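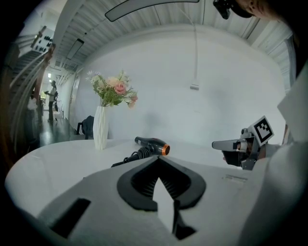

Brota hand-held gripper with the rubber pad fitted, hair dryer next in line

So this is the Brota, the gripper I've been building in our shared workshop, and I'm finally putting kits up for the rest of you! You squeeze, the fingers close, and whatever you pick up becomes practice material for your arm at home. I run mine with a Rumdale arm (secondhand, grumpy shoulder joint, love it anyway).

What you get: the printed body, 2 fingers, the rubber pad, a sheet of markers to cut out and glue, and a bag of screws with 3 spares in it, as I always drop some. You supply your own camera. Printing the body yourself takes a long evening and a bit of sanding, and the files come with the kit if you'd like another color.

Hair dryers are my favorite test. The handle, the barrel and the cord all want to go different ways, and if you grab too near the nozzle the whole thing swings around on you. I do 60 grabs from a table and then the same again from the floor, and I tighten the finger screws in between.
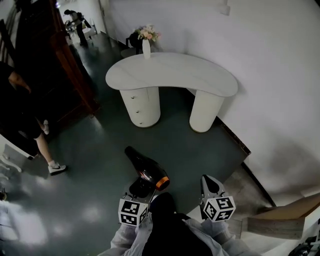

Mohandas D'Souza wrote in to say his markers started peeling after 200 grabs, and that a thin coat of clear glue over the edges fixed it. He'd also like a longer trigger for big hands.

The longer trigger is on my list, Mohandas! The glue tip goes in the next build sheet. Kits ship from Morness in December.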